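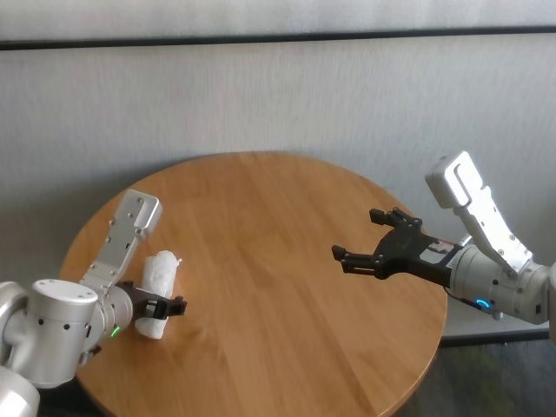 The Round Table Room, Gukthorpe
Gallery and notes by Viola Bianchini

I began this page for the people who write to me with questions about the room on the ground floor of our house in Gukthorpe. Most of them want to know about the table. Some want to know about the wall, and one person, Archie Ogilvie, has asked me three times about the carpet. I will try to answer everything in one place. English is not my first language, so please forgive me if I use a wrong word for a part of the furniture. In my language we have one word for the edge, the rim and the border of a table, and I still mix them.

The table

It is a round wooden table with an orange-brown color, a little like honey. I bought it second-hand from a shop in Hulstead, where it stood behind two wardrobes and had a lamp and a box of plates on top. The seller wanted 300 for it and I paid that, since I am not good at bargaining and my face shows very quickly when I like something. Senga Cowie came with me and held the door. She said I had paid too much, and then she asked if there was a second one.

I am often asked if it is solid wood or veneer. I don't know. The man in the shop said solid, but he also said the wardrobes were solid, and I saw the back of one of them. Parveen Bepari, who knows much more than I do about furniture, looked at it from below with a small flashlight and said that she would not put her name on either answer. For daily use it makes no difference to me. I treat it as if it were veneer, which means I do not sand it and I do not leave water on it.

The grain

The lines run in one direction across the top, and there are some lighter streaks between them. When you stand at one side they go diagonally away from you, and when you walk a quarter of the way around they look almost like straight stripes. With a round table there is no correct side, so you can choose. I turned ours several times in the first month until I was satisfied, and then my sister moved it to clean and put it back differently, and I left it so.

Against the wall the wood has a soft shine, and near the middle of the room it has less. This depends only on where the light falls. I mention it for those who wrote to ask if one half was polished more than the other. It was not.

The edge

The edge is my favorite part. A square table in this room would have corners exactly where people want to walk. We had one before, and everybody knew it with their hips. With the round one you can pass with a full tray and never think where the table ends.

The color of the wall

The wall behind the table is a very pale gray, almost white. It has a faint texture with vertical streaks, which you notice when you stand close. Paint samples do not help much here. I painted two of them on a piece of cardboard and leaned it beside the table, and both looked yellow, then blue, then yellow again. In the end the wall stayed as it was when we moved in. Next to such a warm wood, I think a cool and quiet wall is correct, and it gives the eye some rest.

High up there is a dark horizontal line of trim, and over it a lighter strip of wall. Many visitors ask if I will paint the trim the same color as the wall. I thought about it a long time. Without the dark line the room would look taller, that is true, but I like to see where the wall stops. Saulius Baranauskienė offered to paint it for me for the price of a dinner. He has had the dinner already, and the trim is still dark.

How I clean the top

I will write this part slowly because it is the part people ask me to repeat.

Take the crumbs away first, with a dry cloth. Fold the cloth so you have a clean side for later. Then use a second cloth, only a little damp, and follow the grain from one side of the table to the other. I used to wipe in circles, since the table is a circle, and this seemed logical to me. It left marks that I could see every time the light came from the side. Dry it at once with the clean side of the first cloth.

For the finish I use Panasiuk, a wax that comes in a flat can. One can lasts me a very long time. Put a small amount on the cloth, never on the wood, and wait before you rub it out. The can says to wait 4 minutes. I wait longer, mostly by forgetting. I have also tried Drideo, which is a spray, and it is faster and has a nice smell, but on our table it made the surface slippery and the paper napkins traveled when somebody opened the door.

Do not use kitchen cleaner. I did it one time in August, on a sticky spot from a jar of jam, and there is still a place the size of a coin where the color is slightly more dull. I will not tell you where it is. If you find it when you visit, you may have extra cake.

The carpet

Now, for Archie. The carpet is pale gray, it was in the house before us, and I do not know who made it. I have looked under the corner behind the door and there is no name on the back.

A pale carpet below an orange-brown table was not a plan. If I had started with an empty house I would have taken something darker, with the idea that tea falls down sooner or later. But I have learned to like the two together. The table looks darker and stronger against the pale floor, and the curve of the edge is very clear, as if somebody had drawn it with a compass. When I look straight down from a chair (I was changing a bulb) it is the best view in the room.

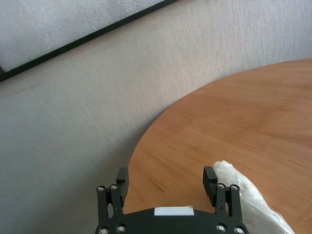 For spots on the carpet I keep it simple. Press with something white and dry, cloth or paper, and press again with a clean part. Do not rub. Cold water after that, a little, and press again. A white cloth is better than a colored one, for you can see what comes out, and a colored one can give its own color to the carpet, as I learned with a red dish towel. The furniture feet are another question. The table is heavy and leaves dents. Once in a while I move it by the width of a hand and lift the dents with a spoon and a damp cloth. My sister says that nobody would look there. I look there.

Size, and how many can sit

I have no exact measure of the table, only what I know from use. Four of us sit with comfort, five if we are friends. At six, somebody must eat with one elbow in the air. I know that there are round tables with a leaf in the middle which open and become an oval, and I have seen a good one for around 1000, but ours does not open, and I am not sorry. We would leave it open all year and lose the space to walk.

If you are choosing a round table for a small room, I can give only the advice that Parveen gave me. Cut the circle from old newspaper, tape the pieces together, and put it on the floor for 2 days. Walk past it, carry the laundry past it, open all the doors. We did this, and my first circle was much too big. I had to cut it smaller two times, and the last newspaper circle is the one I took folded in my bag to Hulstead.

What I keep on it

Very little stays on it for long. A tablecloth would protect the top better, I know, and my mother gave us a good one with a white border. It is made for a rectangle, so on our table it hangs to the floor on two sides and the chairs pull it. We use it at New Year and then it goes back in the drawer. On other days I put mats under hot things and under flower pots too, with cork on the bottom side. Felt is softer, but it stays damp if the pot leaks, and you discover this too late.

Some small corrections

In the first version of these notes, from February 2018, I wrote that the table came from a school. This was wrong. Senga remembers the shop better than I do, and she says that it was the chairs that came from a school, and those we did not buy.

I also wrote "mahogany" in one place. Several readers were kind about it, and one was not. I call it now only by its color, and this seems to make everybody calm.

Questions about the wax or the carpet are welcome. I answer in the evening, sometimes with a delay of some days when we have guests. If you have a round table of this kind and you know how to tell what is under the finish without scratching it, please write to me, and I will pass your letter to Parveen.

V. B.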